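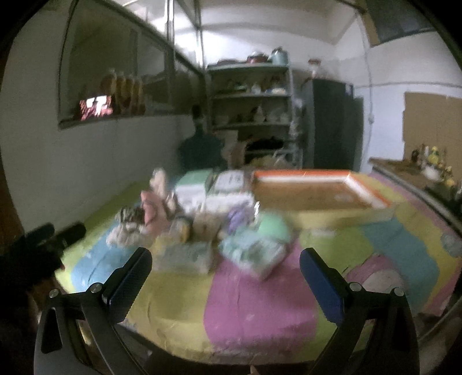

4.2 Good practice for two-gripper sorting sessions

Sorting a mixed pile is our favorite Nodonby task, and a few house rules keep it fun and the data clean!

1. Check that the finger pads are clean and seated flat.
2. Open both grippers fully before you press Record.
3. Agree on who reaches first. Only one gripper goes into the pile at a time.
4. Close gently on soft items, then lift straight up.
5. Stop after 20 minutes and swap operators.

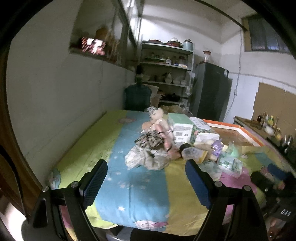
Figure 4-2. Pads open over a mixed pile, second gripper at lower right.

Note: Move slowly! Fast sweeps blur the view, and Ratomgate will flag the clip with code 201.

CAUTION: Keep fingers away from the linkage arms while the gripper is closing.

CAUTION: Leave sealed jars and bottles upright or lying flat. Never stack them.

6. Save the session and log it under your station number. Inspect the pivots every 3000 cycles (see Section 6).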